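4. The open day at Ilirwood

4.1 Setting and visitors

Most of what we have reported so far was measured with no one watching apart from ourselves. We had long wanted to know how the Konder controller would be received by people who had never stood near a manipulator before, and the January open day at the Ilirwood building gave us a very welcome chance to find out. We set up the dish task on a table in the demonstration room (Figure 3), and we ran it, with pauses, from late morning until the doors closed at four in the afternoon.

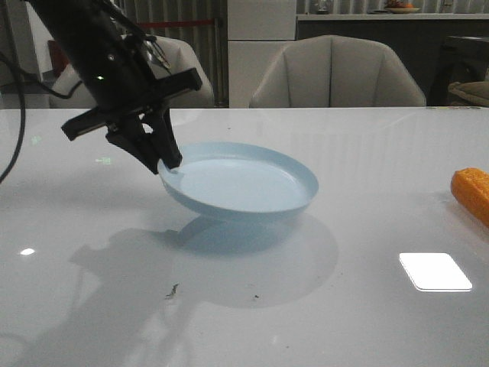
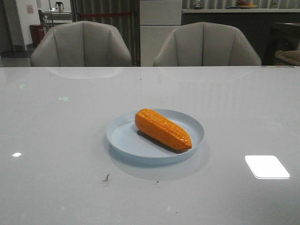

Figure 3. Plate task at the open day. Household Manipulation Group, Clunano Laboratory, Ilirwood

The door register for the whole building shows 522 visitors. We can't say how many of them reached our room, but it was seldom quiet, and several families came by a second time after lunch, which pleased us more than it probably should have. The task itself was the one described in Section 3: a shallow light blue plate, a bright orange toy ear of corn, and a two-fingered gripper that has to work at the plate by its rim. Visitors were told in a sentence or two what the arm would try to do, and after that we mostly let them watch and ask.

We had wondered beforehand whether such a homely task would hold anyone's attention, with the Matsuda group showing a walking machine down the hall. It did, and we think the plainness of it helped. Everyone who came in had picked up a plate at some point that same morning, and they had opinions on how it ought to be done. A retired baker told us, kindly but firmly, that the fingers came in too steeply and that a person would slide the thumb under first. We have since tried a shallower approach in the laboratory, and we return to it in Section 6.

4.2 Procedure

Kazuhiro Tanabe ran the table for the first part of the day and the second author took over after lunch. The operator started each trial, called out when the arm was about to move, and wrote the outcome on a paper sheet. We counted a trial only if it was started and finished without a visitor touching the plate or the corn. Under that rule the day produced 21 trials, a small number for so many hours, and the reason is simply that we spent most of the time talking. We don't regret it. The trials in Section 5 are the ones to rely on for rates, and the ones here are offered as a record of how the method behaves in company.

The table deserves a word, as it was the part of the day we had worried over most. The top is white and very glossy, and a ceiling light shows in it as a sharp bright rectangle, easily seen in both panels of Figure 3. The shadow of the plate lies on the same surface, and when the arm comes in, its own shadow joins that of the dish. All of our earlier data had been collected on a matte board, and we had the board with us in case it was needed. In the end we left it leaning in the corridor and kept the glossy top all day.

4.3 What we observed

Of the 21 trials, 3 ended in a failure that the operator had to clear by hand. In 2 of these the fingers closed before they had a proper hold on the rim, and the plate turned away from them. The remaining failure was a timeout during the search for the corn, with the arm holding still above the table while a small crowd offered it encouragement. The other trials ran to the end, though not always gracefully, and the operator's notes use the word "scraped" more often than we would like.

The left panel of Figure 3, or the upper one where the panels are stacked, shows the moment that drew the most questions: the fingertips are at the near left rim and the plate sits at a tilt. Visitors very often took this for a mistake. Our controller tolerates a good deal of tilt by design, and we found ourselves explaining this again and again – first in terms of contact forces, which went poorly, and later by comparing it to getting a fingernail under a coin, which went much better. The other panel shows the corn lying diagonally across the plate, its tapered tip nearly touching the inner wall.

The questions themselves were a lesson to us. We had prepared for questions about speed and cost, and those did come, but people asked far more often how the arm knew that it was holding something. Children tended to ask whether it could do the same with peas. The answer to the latter is no, at least with the present fingers, and one young visitor was so plainly let down by this that Tanabe promised her we would try. Early attempts are under way and are not part of the results in the next section.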